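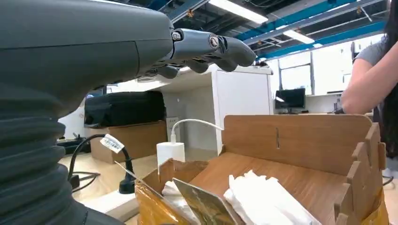

Open brown box with two white packages inside, tape at the corners.

Datasets > Gonton > Box packing
Overview | Files | Labels | License
November, by Zinash Zeleke

# Gonton box packing

185 episodes of placing soft packages in an open box on a tabletop. Maximum episode length is 60 seconds.

Labels: `box`, `package`, `panel`, `tape`, `charger`. Tape on the box is labeled separately from the box.
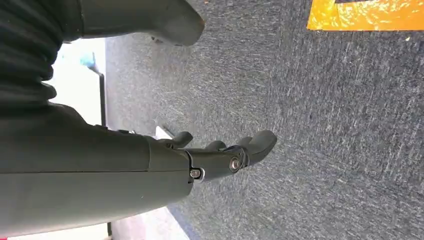
Frames with no labeled object are kept and carry an empty list. Train split: 134 episodes. Send label corrections to Obsa Admasu.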